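Otthorpe Young Readers Review Corpus: Data Card

Summary
The corpus holds 436 reviews of children's books, written for the Otthorpe reading blog and released by Vokana for research on book recommendation. Each review concerns one title for readers aged seven to twelve.

Contents
reviews.csv – one row per review, with title, publisher, age band and full text
ratings.csv – star ratings, where the reviewer gave one
splits/ – training and test lists; the test list has 100 reviews

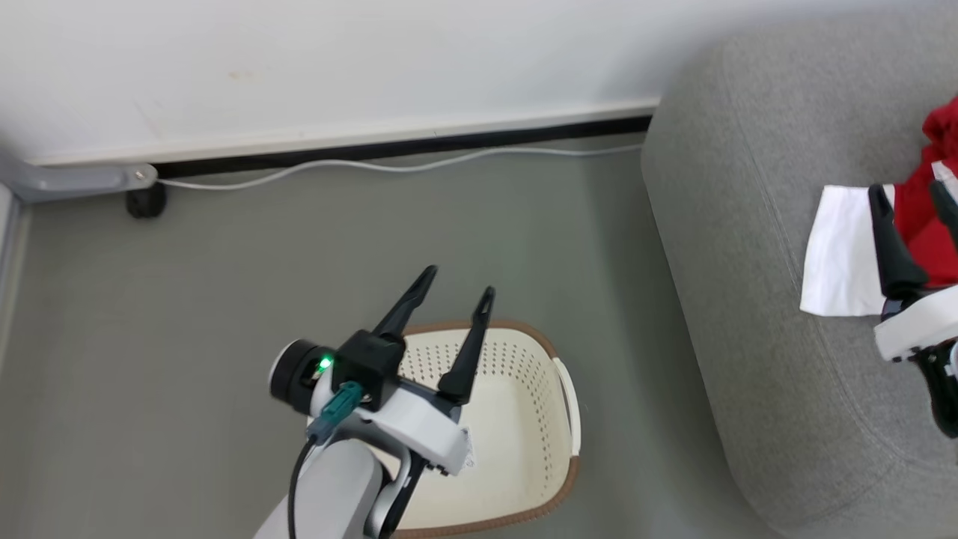 Oval laundry basket on the floor.

Collection
Reviews were gathered up to the end of November. Posts shorter than 251 words were left out. Plot spoilers have been kept in the text and are flagged in the last column.

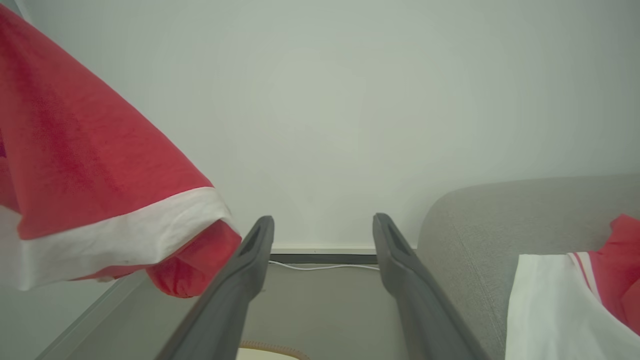 Age bands follow the Tiedemann scheme and were assigned by two readers working separately. Where they disagreed, the lower band was used. Series titles share a series code, but box sets do not have one.

Known limits
Adventure and mystery stories are heavily represented; poetry is scarce. Picture books are excluded. Star ratings lean high and should be used with care.

License
Non-commercial research only. Please cite the Gotow release of 1st April.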